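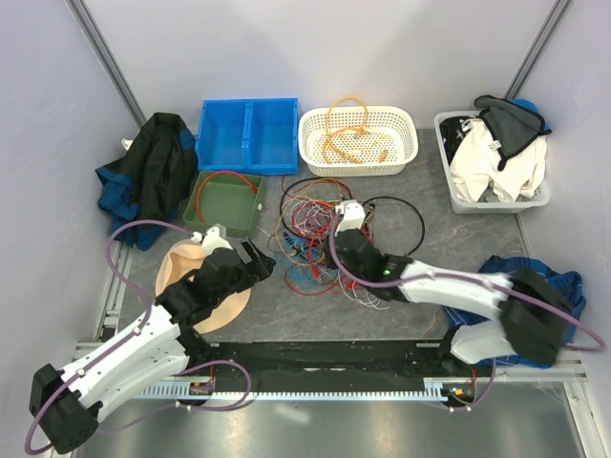 Two arms, one rail and the tangled wires between them.

Checking a grasp planner before you trust it

Silier gives every grasp a confidence score, and the score is where most people stop reading. I wouldn't. On loose wires it will happily rate a pinch through three strands as highly as a clean one.

Start with the planner in dry-run mode and ask for 14 candidates per arm. Sort them by clearance. Throw out any with less than 10 mm between the two wrists, whatever the score says.

We use cookies to remember your settings. Accept / Manage

Next, replay the survivors against the recorded depth, with the segmentation mask switched on. 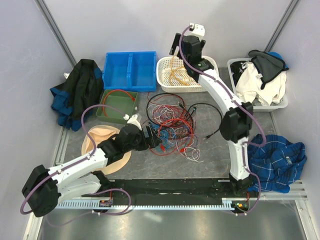 Look hard at the mask edges. A thin black cable tends to get merged with its neighbours, and the planner then believes it is gripping one fat object. Raising the mask resolution is the usual advice. I tried it in March and got slower plans with the same mistakes.

What did help was capping each arm at 5 retries and logging the reason for each failure. Set log_reason to full, as the default setting only writes "failed".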